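Lornerton Textile Workshop, Dye Room Notebook
30th May
Entry by A. Radu; read by I. Manolakis

Subject: loss of color from dark cotton in repeated home washing

This entry continues the work on rinse water. The previous pages dealt with how much color leaves the cloth in the wash itself. The present question is how much leaves in the rinse, and whether the hardness of the local supply has any part in it. Samples were cut from the Claltutus bolt, which is the older stock, and from the Plultent bolt. Both are plain cotton dyed to a dark shade by the supplier, and neither supplier has given us the dye class.

Samples were weighed dry, wetted out, and placed in the jars with detergent at 2 grams per liter. Bath temperature at the start was 23 degrees. The jars were turned by hand because the tumbler is still awaiting its new belt. 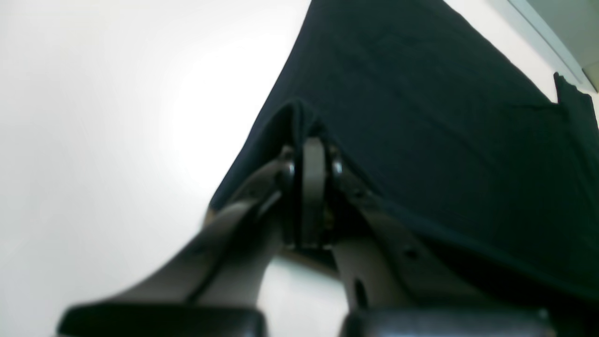

After the wash, each sample was lifted out with glass rods and allowed to drain before going to the rinse jar. Draining time matters more than was assumed in April. A sample that goes over heavy with wash liquor carries detergent and loose dye with it, and the rinse reading then describes the wash. The draining step should be written into the method sheet. Ms. Manolakis has asked that it be done before any further jars are run.

Rinse liquor was drawn off at about 80 milliliters per jar and compared against the shade strips by the north window. The Claltutus liquor was plainly tinted. The Plultent liquor was faint, and in soft water it could not be told from the blank.

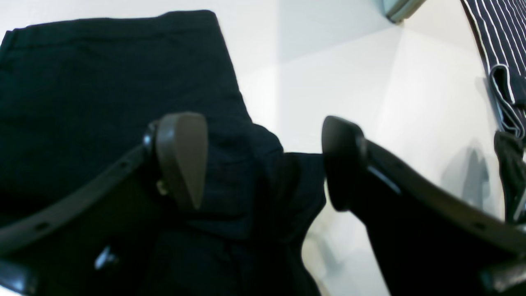 Dark navy cloth gathered in a fold.

Rub tests were made on the same samples after line drying. White cotton squares were drawn over the surface with the wooden block, dry first and then damp. The dry squares picked up very little. The damp squares from Claltutus were marked along the whole stroke. One square was dropped on the bench and has been discarded – its line in the table is left blank on purpose. 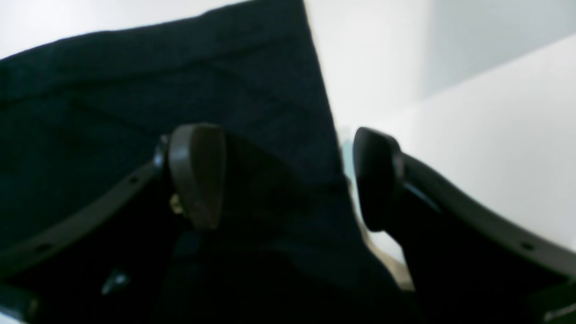 Shade assessment remains the weakest part of the method. Two readers working on the same sample do not always agree, and the disagreement is greatest with navy and black. Part of the cause is the lighting. Navy cloth like that shown here takes on a blue tinge near the top, where light falls on it, and goes almost pure black in the shadow lower down. A reader who looks at the wrong area will report the wrong shade. Samples are therefore to be laid flat under the lamp and read from the same side of the bench. The gray card from the Gape cabinet should be used until a replacement arrives.
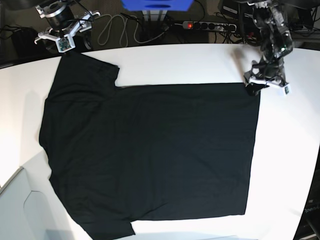 Should the rinse be repeated until the water runs clear?
Two rinses are enough for this method. Further rinsing makes the jars hard to compare and tells us little about ordinary washing at home.

Outstanding: new belt for the tumbler; hardness reading from the tap in the dye room; a letter to the Claltutus supplier asking for the dye class. The remaining Plultent samples are in the flat drawer, labeled on the selvage side. Jars washed and left inverted on the rack.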